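Small Workshop Talk > Benches, Storage and Floors

Topic: Table top for a shared room – oil, varnish or nothing?

keswood_bench
Posts: 59
2018-11-17

Hello all. English is not my first language, so please ask if something is not clear.

I am responsible for the furniture in a shared room in Keswood. We have 4 tables with light wooden tops, and the finish on them is very tired. People put coffee cups on them, they glue things, they slide metal boxes from one side to the other. In July I sanded one top and gave it two coats of oil. It looked beautiful for a few weeks and now it has dark rings again.

My question is which finish I should use for the other three. I have a budget of 200 for everything, with sandpaper and brushes included. I would like to avoid strong smell, because the room has only one window that opens.

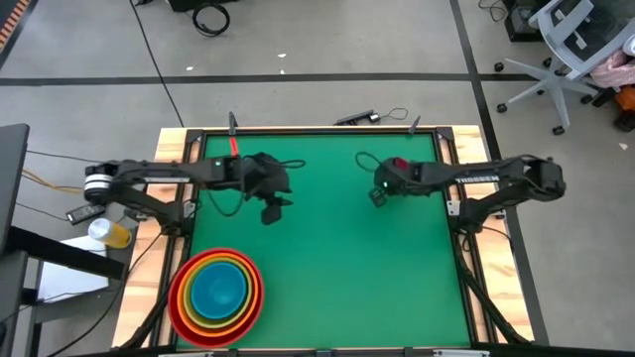 Table 2, with the green work surface on top

For this one I think I must either take everything off or accept two different colors of wood. What would you do?

plane_and_simple
Posts: 1204

Water-based varnish, three coats, light sanding between the coats. Oil is lovely on a table that one person uses and takes care of. In a shared room it is the wrong product, sorry. Every ring you see is a place where water stood longer than the oil could hold it.

Do not go around the thing on table 2. You will get a line in the finish and you will see it forever.

Worura
Posts: 318

I disagree with the above. I have kept oiled tops in a school for many years and they can be repaired in one evening. Sand the ring, wipe on oil, wait, wipe off. Try that with varnish. When varnish is scratched through, the water goes under it, the wood turns gray and you have to sand the whole top.

Two coats was too few, that is all. Dry wood drinks the first two. I would give it four or five, very thin, with a full day between them.

plane_and_simple

Worura wrote:
they can be repaired in one evening

Yes, and who does it? You did it, because you were there. The OP will be doing it every month.

keswood_bench

Thank you both. It is true that I would be the one to do it. I do not mind one evening in a season, but every month is too much for me.

Worura, did you wait a full day even in summer? I waited only from morning to evening. The surface felt dry to my hand, so I thought it was ready.

Worura

A full day, always. Dry to the hand does not mean much with oil. And please lay the rags flat outside to dry, or put them in a metal can with water and a lid. A ball of oily rags can start a fire by itself. I say this in every thread and I will continue to say it.

stakero
Posts: 77

I would like to ask something before the choice of finish. What is the top made of? If it is a veneer you have maybe one more sanding in it, and after that you go through. Look at the end of the table. If the lines on the top continue down over the edge, it is probably solid. If there is a thin strip glued on the edge, be careful and use only fine paper.

keswood_bench

I looked today. On three tables the lines continue over the edge. On table 2 I am not sure, the edge has old paint on it. I will scrape a small place under the corner where it does not show.

plane_and_simple

Good idea to check. For table 2 I stay with my opinion, wait until it can be cleared completely. A tired top for some more months is no tragedy. Put a coaster on it.

Worura

Here we agree, at least.

lowgrit
Posts: 12

A third way which I use at home is hardwax oil. It stands water better than plain oil, and you can still repair a spot without doing the full top. It is expensive, I paid 70 for one can, but it goes far. The smell was there for two days in my kitchen – not terrible, but I would not want to work next to it.

plane_and_simple

I have no fight with hardwax oil. I would still take varnish for this room, but it is a reasonable compromise.

keswood_bench

One can at this price leaves enough for paper and pads, so I think I will try hardwax oil on one top first and compare it with the July table. If the rings come back I will go to varnish and plane_and_simple may laugh at me.

Is 180 grit fine enough for the last sanding, or should I go higher?

lowgrit

Stop at 150 or 180. If you polish the wood too fine, the oil does not go in so well. Read your can, it is normally written there. And vacuum twice, dust in the first coat feels like sand under your hand later.

keswood_bench

Thank you, I will stop at 180. The old paint under the corner of table 2 is harder than I expected, so I will bring a better scraper and write again when I know what is under it.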